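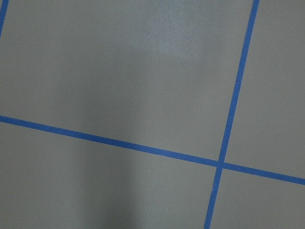 Blue tape grid, Borka cell.

Minutes, Working Practice Group, Apr 3, 2025

1. Previous minutes
Accepted with one fix: item 4 should have read "Kramer," not "Breton."

2. Draft rule on floor marking
The draft says any taped line in a test cell counts as a boundary. Several members asked what it is a boundary of. Tape in the Borka cell is there to lay out squares. Tape in the Kramer hall marks where people may walk. It is the same blue tape in both places, and a visitor can't tell one use from the other. The chair felt a note on the door would cover it. The group was not convinced, as the door in Borka is usually propped open and the note would face the wall.
Agreed to strike "any taped line" and list the two uses separately. Color to be settled later.

3. Stacking task, success criteria
The Ela report claims 638 good trials on cube stacking. Asked what "good" means, the authors pointed to section 2, which says the stack "stands." It gives no hold time and says nothing about how square the cubes have to sit. The group would like both before the number goes into anything we sign.
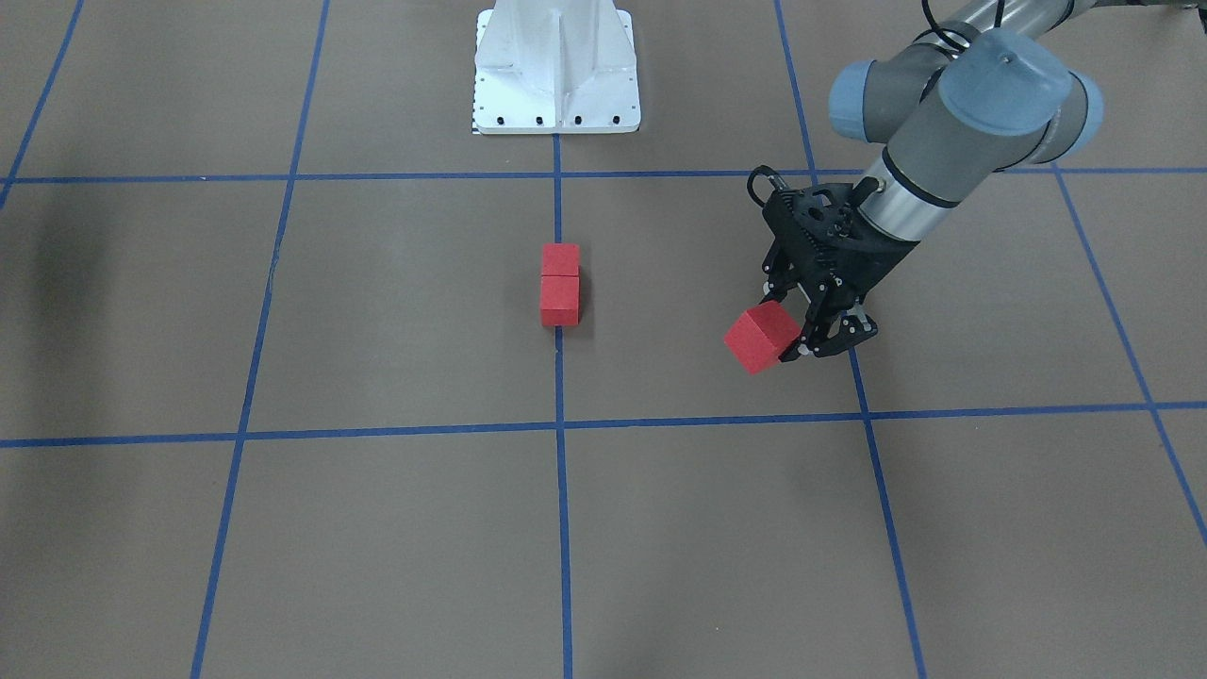
A second complaint was that the report treats two cubes and three cubes as the same task. A third cube has to come down on a stack that can be knocked over, and the arm can do the knocking. Lumping them together makes the rate look better than it may be. One member said every lab does it this way. Others did not see why that should settle the matter.
Agreed: separate tables by stack height, and a hold time of 15 seconds, subject to objections from Ela.

4. Stop checks
The proposed form has 13 boxes to tick before each session. Doubt was expressed that anyone reads past the fourth. The Breton site sent in 200 completed forms, all with every box ticked, including the box for a light curtain that Breton does not have. The form's author will cut it down and bring it back. No promise was made that a shorter form will be filled in any more carefully.

5. Vendor checklist
Not discussed. Held over again.

6. Next meeting
June, date to follow. Comments on items 2 and 3 in writing, please, with the clause number.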